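About Plindwood

Plindwood writes and teaches working rules for people who use small robot arms: school labs, repair shops, two-person startups, anyone with one arm on one table and a lot of ideas for it. We love this work. A good rule, written in plain words and tested by people who will have to live with it, makes a shop calmer and the work in it a lot more fun!

How we got going

Harriet Ruiz-Ortega and Obaidul Gamage started Plindwood after years of teaching evening classes in machine safety. Their students kept asking for the same thing, a short set of habits they could tape up next to the table. The first version ran to 71 rules (far too many, and Obaidul will still defend most of them). The current handbook has 60, and every one of them fits on a single card.

What we do all day

We try every rule in simulation before it goes near a real bench. Rizwan Bepari builds the rooms and tables, and he is wonderfully stubborn about light and shadow, so our checks get run under conditions that look like a sunny afternoon as well as a plain gray one. Then Decha Srisuk runs the arm through the task while somebody else reads the card out loud. If the reader stumbles over a word, the word goes.
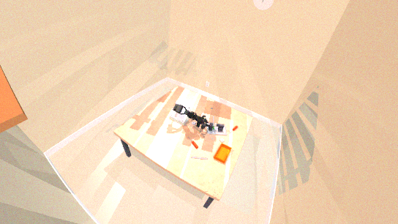
Tabletop work in simulation: the arm reaching over a holder, with an orange tray near the table's edge.

A few rules we care about most

Clear the reach before you start. Anything the arm can touch is part of the job, including the pen you put down a minute ago.

Give every loose part a home, and write down where that home is. Parts that can roll get a tray with a rim.

Say it before you move it. One person calls the motion, one person has a hand by the stop, and they trade places at the break.

Log the near misses too. Our shared log, Weerakoon, holds 400 entries so far, and we read new ones together every morning at 9:30 with coffee (and usually an argument).

Who uses the handbook

There are 105 shops and classrooms on our mailing list, and they send back marked-up cards all year long. We read all of them. Ruwan Abeysekara collects the changes and puts out a fresh edition each May. The gripper section was almost completely rewritten after last year's notes, and it is so much better for it.

Come and argue with us

If a rule doesn't work at your table, please tell us! Send the card number, what you were doing, and the wording you would use instead. Ruwan answers the mail.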